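Velent Supply: How a Regional Pipe Wholesaler Organizes Its Branches
Student project report, Introduction to Distribution Management
Emiliano Toledo and Carolina Mota 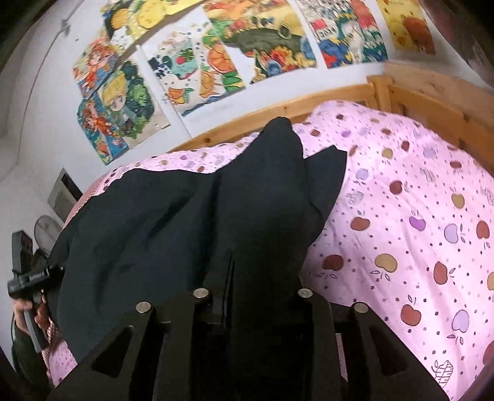 Our group chose Velent because it sells to contractors and to walk-in customers from the same buildings, and we wanted to know how the head office keeps the two apart. Velent sells pipe, valves, fittings, water heaters and bathroom fixtures. It started as a single store called Joto, which cut and threaded steel pipe for farms. The name changed when the owners bought a second wholesaler, Lidex, and moved the office work of both into one building.

Company structure

Velent has 32 branches. Each one has a branch manager, a counter lead and a warehouse lead. Branch managers report to one of four area managers, who work from the head office. Purchasing, credit, payroll and the website are also handled there. Branches are allowed to set their own prices for contractor accounts within a range that the head office sends out each month. Walk-in prices are the same everywhere.

What we did

Carolina visited two branches and interviewed both managers. Emiliano spoke by phone with a buyer in the purchasing department and went through the printed catalog. The branches gave us a stock list for November with 3,682 items on it. We sorted the list by supplier and by how often each item was reordered.

Findings

Most of the items on the list move slowly. The fast sellers are copper fittings, PVC pipe and repair parts for toilets and faucets. Contractor accounts have 60 days to pay, and both managers said late payment takes up more of their week than stock problems do.

Faucets come mainly from one supplier, Sjöberg. An order from Sjöberg takes 8 weeks to arrive, so the buyer places it well before the spring building season. One manager keeps extra faucets in a back room and trades them with other branches by phone. These trades are entered in the system later, and the stock count can be wrong until then.

Limits of the report

We saw only two branches, and both are in cities. We asked for sales totals by branch but the head office does not share them. The history section comes from the catalog and from the buyer, and the two did not agree on which year Lidex was bought, so we left the year out.

Recommendation

Branches should enter trades on the day the goods leave the building. The counter screen already has a transfer form, and the managers we met both knew how to use it.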